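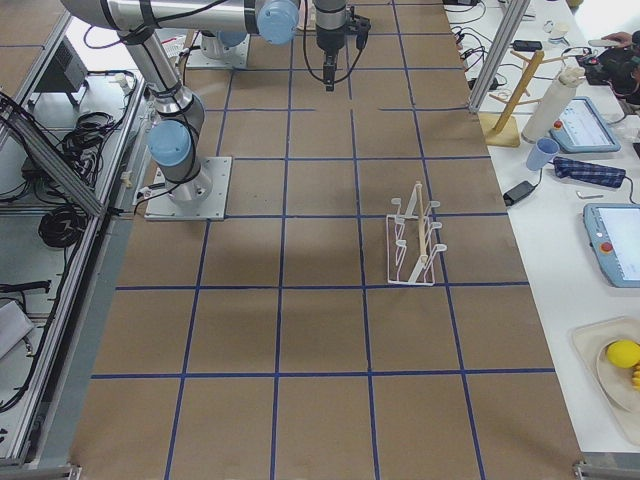
ok so Friday update on the move to Derano. rent is 700, up from what they told us in March. still cheaper than Jiltudgate tho

4 boxes of kitchen stuff packed. the rest is just... vibes and loose forks

also the bus out there. 12 stops. twelve. I timed it this morning and missed my conection anyway 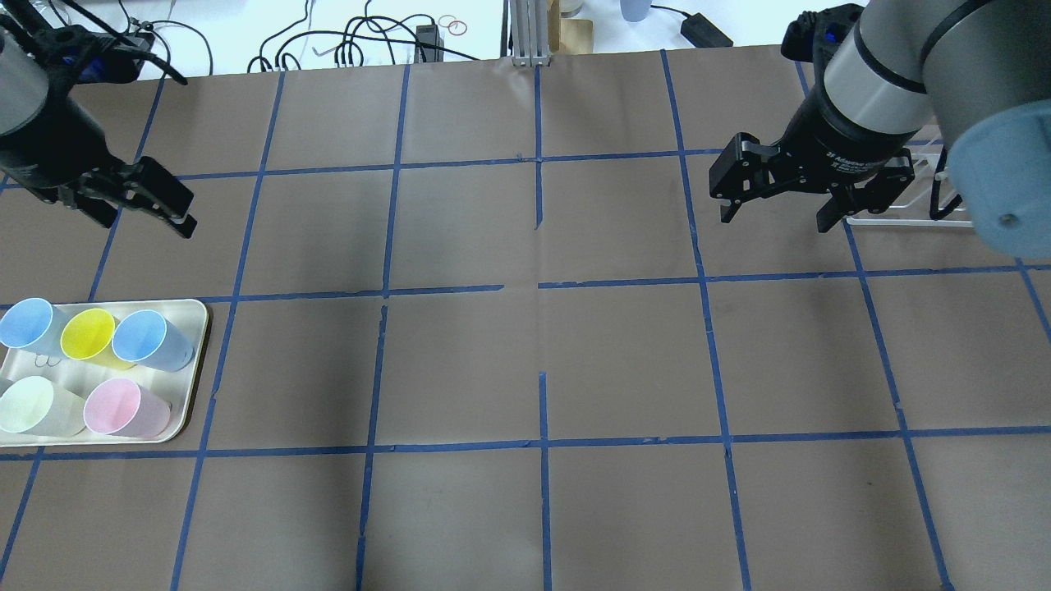

does anyone want a couch?? green, one bad leg, free. pick up before 5

not answering calls btw, text me. phone's at like nothing

ok couch is gone. still have the lamp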